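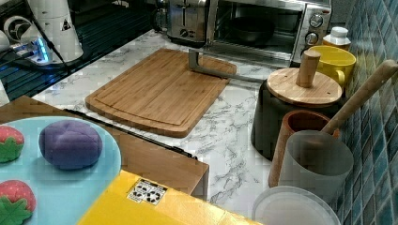 Wichai Boonchu

Home Projects Reports Screenings Contact

Last updated: Friday, January 19, 2024

Progress report to the Comitz fund: scanning and repair of the Stiltetti films

The grant covers inspection, repair, scanning and storage of 61 reels of 16mm film from the Stiltetti collection, held at Tomum. Inspection is complete. Each reel now has a condition sheet listing length, shrinkage, splice count, perforation damage and type of sound track. Most of the reels are black-and-white reversal prints with optical sound. The rest are color prints, and these have faded toward magenta.

Eleven reels tested positive for vinegar syndrome and were moved to separate cold storage. They will be scanned first, out of catalog order. The two worst show edge warping that prevents them from lying flat in the gate at normal speed, so they will be run slowly with the wet gate off. 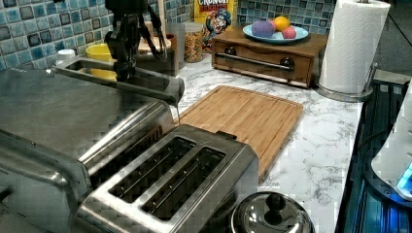
Two-slot toaster and bamboo cutting board.

Scanning is being done at 4K, 16-bit, to DPX sequences, with a ProRes copy for viewing. Sound is captured separately and synced in Pastor, the in-house conform tool. Pastor had been dropping the last frame of any reel that ended on a splice. The fault was traced to the reel-end marker and corrected, and the files affected were conformed again. Checksums are written at capture and verified after each copy — one mismatch has been logged, on a viewing copy, and the file was replaced.

Some 30 reels have been scanned to date. The schedule called for more at this stage. The lamp house was out of service for 6 working days while a power supply was on order, and old tape splices are taking longer to replace than budgeted.

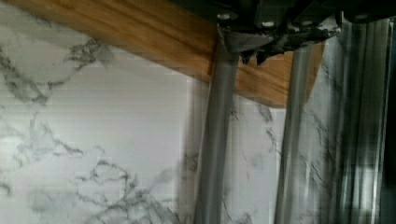 Wooden board on a marble-patterned surface.

Spending is within the approved lines except for splicing tape and cans, which are over. We ask to move the unspent travel money to supplies. No change to the total is requested.

Work planned for the next period: finish the vinegar reels, begin color correction on the faded prints, and deliver the first LTO set to Tomum. Grading will be limited to a base correction, with the uncorrected scans kept as the master files. Title research continues on the unlabeled reels, and the condition sheets are attached to this report as a spreadsheet.

2 shares 0 comments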